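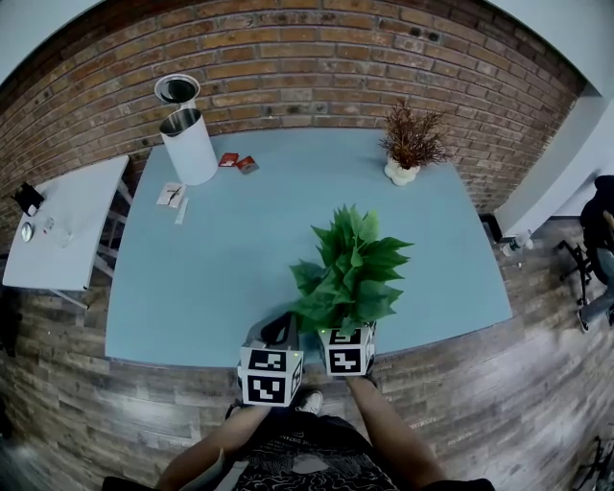
Paso 2. Las mesas y la lista de invitados

Ya tienes la boda creada en Jollora, así que vamos con las mesas, que es mi parte favorita (¡de verdad!).

1. Entra en Invitados y pulsa Importar. Admite hasta 500 nombres por archivo.
2. Abre Plano y arrastra cada nombre a su mesa. Yo empiezo siempre por las familias.
3. Toca Guardar plano y ponle un título, por ejemplo «Banquete mayo».

Nota: si dos invitados se llaman igual, Jollora los junta. A mí me pasó con 17 primos y acabé añadiendo el segundo apellido a mano.

Precaución: al borrar una mesa se borran también los menús asignados. Descarga antes una copia y mándasela al catering.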